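Vedasov Publishes Results of Gripper Finger Comparison on Trays and Plates

Feb 22, 2025
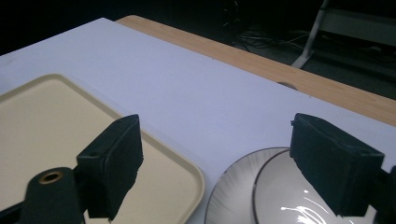

Angeliki Lambrakis said the finger pad should be chosen before the arm, and that most buyers do it the other way around. Her remark opens the report Vedasov released today on four sets of parallel gripper fingers, tested on tableware with low rims.

The comparison ran for 14 days at the company's Wijaya workshop. Each finger set was mounted on the same hand-held gripper tool and used to pick up trays and glazed plates from a flat board. Operators made 818 attempts in all. Of these, 609 ended with the item lifted and set down again without a slip.

Plates caused more failed grasps than trays. The report lists most of the failures as slips at the rim during the first part of the lift. Wide block fingers did better on trays, and a thinner fingertip did better on plates. No set came first on both.

"We kept the worn pads in the test on purpose," said Sutrisno Nasution, who ran the trials. "Customers don't change pads every week."

A second round, using the Trolov controller with adjustable closing force, is planned for November. The report and the full table of attempts are available from Vedasov on request.

Press contact: Nadhirah Menon, Vedasov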